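Budget season again, and the sorting cell

Quick one because the numbers are due back to Veerle by March and I've got two versions of the spreadsheet open and don't trust either.

So. The sorting cell at Flurnenbridge. Belt, bins, two-handed robot. We've had the use of it long enough to know what we'd want if we were paying for our own, and now somebody wants a figure. Not the robot itself, that's a separate pot and a separate headache. All the stuff around it.

Bins first, as they're the easy bit. Everyone laughs at the bin line. I put in for 16 and Danjuma wrote "why" next to it in red. Because they crack, because people walk off with them, because you want a full set standing by while the other is being emptied. The blue ones are fine. Don't need lids.

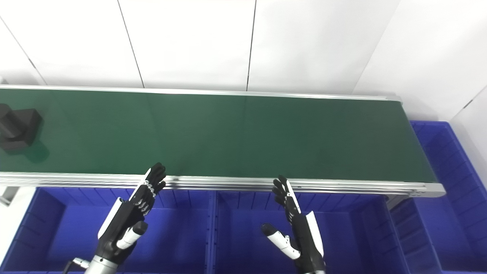 Belt is where the money goes. Susero came back at more than twice what Uddin quoted for the same length, and both leave out delivery. Aluminium frame either way, green belt either way. I asked Susero what the extra was for and got a brochure. Uddin say 906 for a spare motor, which I thought was steep untill I saw what a week's hire costs. Putting it in.

Things I forgot last year and am not forgetting now:

Cable runs. Proper ones, clipped, with slack where the arms need it. Bukola has asked three times.

Spare fingertips. They're a consumable, so treat them like one. 700 for the year, ringfenced, and Ngozi signs for them. 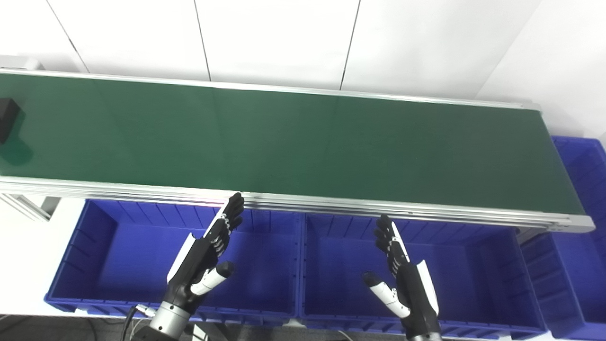

Wall panels. Plain white, and wipeable. Ayodele wants the same in the new bay so the lighting matches, and I've stopped arguing - it's cheap next to the rest.

Test pieces. Easy to miss becuase we always scrounge them. Flat ones and blocky ones, black mainly, that's what the line really gets. A box of each, bought properly, with a code. 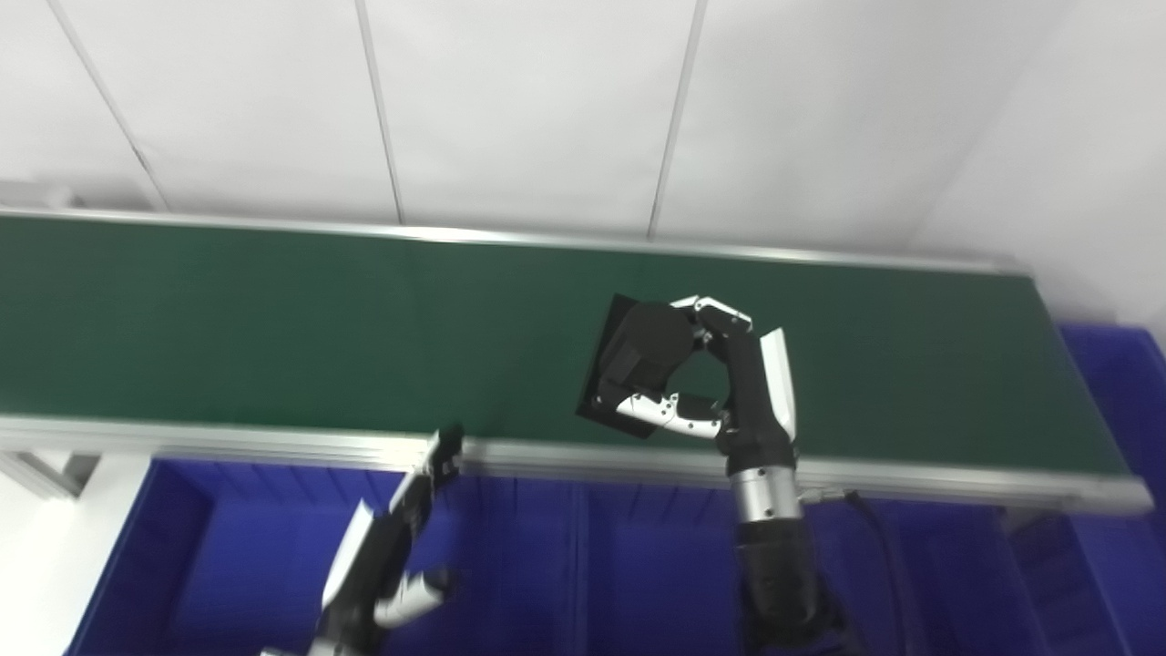 What I'm leaving out

The longer belt. Would love it, can't make the case. Same goes for the Bander service contract, 2 visits a year and you pay for parts on top, no thanks. We'll do our own and keep a log.

Floor space I've put down as nil cost, and Veerle will query that. Fair enough, I'd query it too.

Right, back to the spreadsheet. If you've bought a belt lately and the delivery charge didn't make you wince, tell me who from.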